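Ticket 1.478: Etikettendrucker Küche 2 druckt leere Etiketten und verliert die Netzwerkverbindung
Status: Geschlossen
Priorität: Mittel
Gemeldet von: Deok-su Ban, Küchenleitung
Bearbeitet von: Ro-un Yoon, IT Standortbetreuung
Eröffnet: 09.04.2021
System: Pokden Etikettierung, Server Gurnuveck

Beschreibung der Störung

Der Etikettendrucker in Küche 2 gibt seit dem Update der Pokden-Software unregelmäßig leere Etiketten aus. Meist kommen nach einem korrekten Etikett zwei leere. Mehrmals am Tag verschwindet der Drucker außerdem aus der Geräteliste und ist erst nach Aus- und Einschalten wieder da. Der Drucker in Küche 1 läuft normal. Wir beschriften im Moment mit der Hand, das geht bei der Menge nicht auf Dauer. D. Ban

Rückfrage IT

Bitte folgende Angaben ergänzen: Welche Rolle ist eingelegt (Breite, mit oder ohne Lücke)? Welche Vorlage wird benutzt? Leuchtet die Statusanzeige dauerhaft oder blinkt sie, wenn der Drucker verschwindet? Wurde an der Verkabelung etwas geändert? Yoon

Antwort Küche

Rolle: die schmale mit Lücke, gleiche Lieferung wie in Küche 1. Vorlage: »Allergene kurz«. Anzeige blinkt gelb. An den Kabeln haben wir nichts gemacht, der Drucker wurde aber beim Umräumen auf das obere Regal gestellt. Ban

Schritt 1: Sensor kalibriert

Medienkalibrierung über das Gerätemenü gestartet. Drucker zieht mehrere Etiketten vor und bleibt korrekt an der Lücke stehen. Testseite in Ordnung. Danach 10 Etiketten aus Pokden gedruckt, wieder leere dazwischen. Der Sensor scheidet damit als Ursache aus.

Schritt 2: Rolle und Druckkopf

Rolle mit Küche 1 getauscht, Fehler bleibt in Küche 2. Druckkopf gereinigt, keine Änderung. Die interne Testseite ist jedes Mal sauber, die leeren Etiketten kommen nur bei Aufträgen vom Server.

Schritt 3: Vorlage geprüft

In der Vorlage »Allergene kurz« steht die Seitenhöhe seit dem Update auf dem Standardwert der breiten Rolle. Der Drucker bekommt also eine Seite, die länger ist als das Etikett, und schiebt den Rest leer hinterher. Küche 1 benutzt »Allergene lang«, dort stimmt die Höhe. Wert korrigiert, Vorlage neu auf Gurnuveck veröffentlicht, Druckdienst neu gestartet. Keine leeren Etiketten mehr.
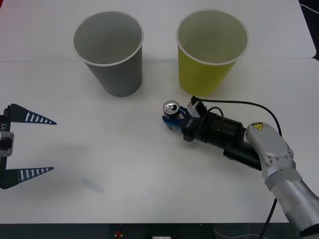 Nach der Korrektur der Höhe war noch die Frage offen, ob die Etiketten auch auf den kleineren Gebinden lesbar bleiben. Die Küche klebt sie auf Eimer, Schalen und Deckel, der Kiosk dagegen auf alles, was einzeln über die Theke geht. Bei einem Pappbecher, der sich nach unten verjüngt, läuft ein gerade geschnittenes Etikett schräg, und der Strichcode wird vom Handscanner nur noch gelesen, wenn er senkrecht steht. Ich habe den Code in der Vorlage deshalb um 90 Grad gedreht und die Allergenzeile darüber gesetzt. Die Schriftgröße ist unverändert.

Schritt 4: Verbindungsabbrüche

Die Abbrüche traten auch nach der Korrektur der Vorlage auf, es handelt sich also um einen zweiten Fehler. Im Protokoll von Gurnuveck steht jeweils »Host nicht erreichbar«, im Protokoll des Switches geht der Port kurz auf »down« und wieder auf »up«. Patchkabel am Drucker geprüft: Die Rastnase ist abgebrochen, und auf dem oberen Regal steht das Kabel unter Zug. Kabel gegen ein längeres getauscht und mit einer Schelle am Regalholm befestigt. IP-Adresse im DHCP fest reserviert.

Rückmeldung Küche

Früh- und Spätschicht ohne Ausfall gedruckt. Keine leeren Etiketten. Kiosk meldet, dass der gedrehte Code beim ersten Versuch gelesen wird. Eine Bitte noch: Auf »Allergene kurz« fehlt jetzt das Feld für die Uhrzeit, das brauchen wir für die warmen Speisen. Ban

Schritt 5: Nachtrag Vorlage

Feld »Uhrzeit« war beim Verschieben der Allergenzeile hinter den Rand gerutscht. Wieder eingesetzt, rechts neben dem Datum. Version erneut veröffentlicht. Yoon

Ursache

a) Falsche Seitenhöhe in der Vorlage nach dem Pokden-Update
b) Defektes, zu kurzes Patchkabel nach dem Umstellen des Druckers

Offen

Fehler a) an Baltodero als Lieferant der Software gemeldet, Antwort steht aus. Vor dem nächsten Update im Juni bitte alle Vorlagen exportieren und die Höhen danach vergleichen. Ersatzkabel liegt im Schrank neben dem Switch.

Ticket geschlossen nach Bestätigung durch D. Ban.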